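FOR IMMEDIATE RELEASE

Nivelar Opens Applications for Second Round of Small Workshop Repair Grants

Program will support 51 independent repair businesses with equipment, rent relief and paid apprenticeships

The Nivelar Foundation announced Thursday that it is accepting applications for the second round of its Small Workshop Repair Grants, a program for independently owned shops that fix household goods, clothing, footwear, tools and small appliances. Applications will remain open through the end of July.

The new round will fund 51 businesses. In the first round, the foundation received 127 applications and was able to support fewer than half of them. Additional funding from Troltex, a textile supplier, and Kuton, a maker of workshop furniture, has allowed Nivelar to raise the number of awards and to extend the program to shops that have been open for less than two years.

"Repair shops keep useful things in use and keep skilled people in work," said Consuelo Aguirre, executive director of the Nivelar Foundation. "Many of the owners we met last year had more customers than they could serve. What they lacked was a second workbench, or the wages for a second pair of hands." 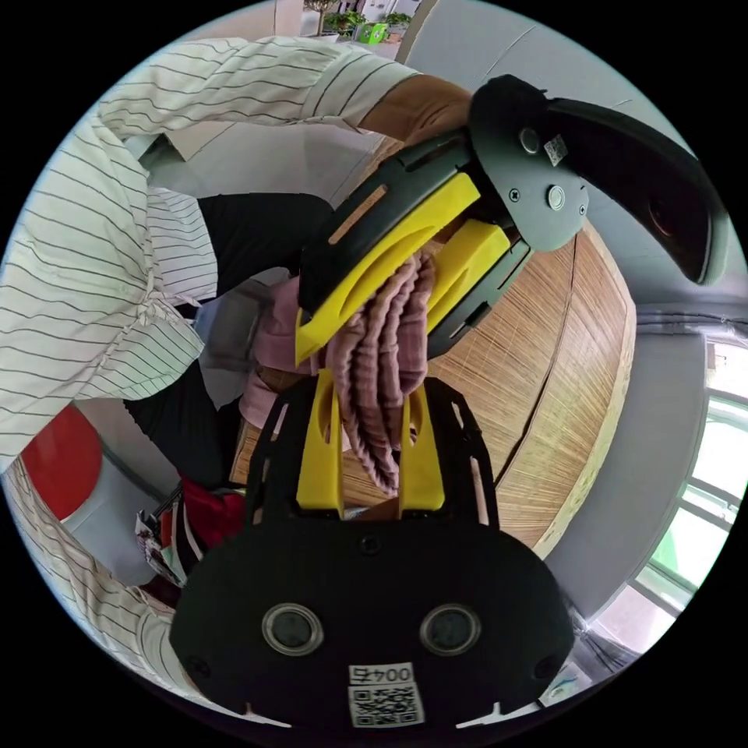
Grants may be used for equipment, safety improvements, up to six months of rent, or the wages of an apprentice. Owners who choose the apprenticeship option must provide 300 hours of supervised training over the course of the grant. The foundation will pay the apprentice directly and will cover the cost of insurance during the training period.

Among the first-round recipients was Ortuño, a family shop that repairs sewing machines and kitchen appliances. Its owner, Nerea Ortuño, used the award to replace the shop's wiring and to take on one apprentice, who has since joined the staff full time.

"We had been turning away work every week," said Ortuño. "Now the bench by the window is busy all day, and customers who used to wait a month are getting a call within a few days."
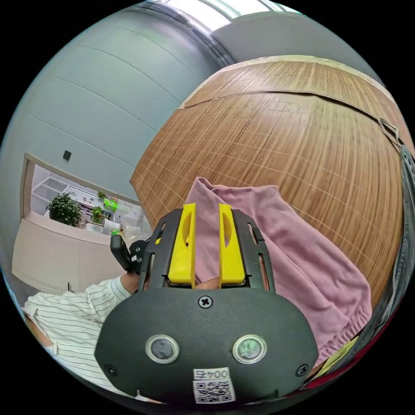
Applicants in the second round will also be asked to submit a short plan for keeping track of items left in their care. Reviewers found that lost or mixed-up items were a common source of complaints, particularly in shops with several people at the counter. The plan need not involve costly software. A printed label with a short code such as "004C" and a QR code sticker fixed to the item would meet the requirement, as would a numbered paper tag with a matching entry in a ledger. Shops that already have a working system may simply describe it.

Nivelar will hold 140 free advising appointments during the application period. Demetrio Quintana, who manages the grants program, will lead the advising team with Nerea Gallardo. Appointments are available in English and Spanish, in person or by telephone, and evening times have been set aside for owners who cannot leave their shops during business hours.

"The form is shorter this year," said Quintana. "An owner with a recent tax return and a clear idea of what the money is for should be able to finish it in one sitting."

Applications will be read by a panel chaired by Fulgencio Garrido, a retired shoe repairer and former trade school instructor. Businesses that were not selected in the first round are encouraged to apply again -- their earlier materials remain on file and may be reused.

About the Nivelar Foundation
The Nivelar Foundation supports small, locally owned businesses through grants, training and low-cost loans.

Shares: 51 | Comments: 3

Related releases
Troltex Joins Nivelar as Funding Partner
First-Round Repair Grant Recipients Named
Apprentice Wages: Questions from Shop Owners
Kuton to Supply Workbenches at Reduced Cost

Contact: Nivelar Foundation Press Office | Copyright Nivelar Foundation. All rights reserved. | Back to top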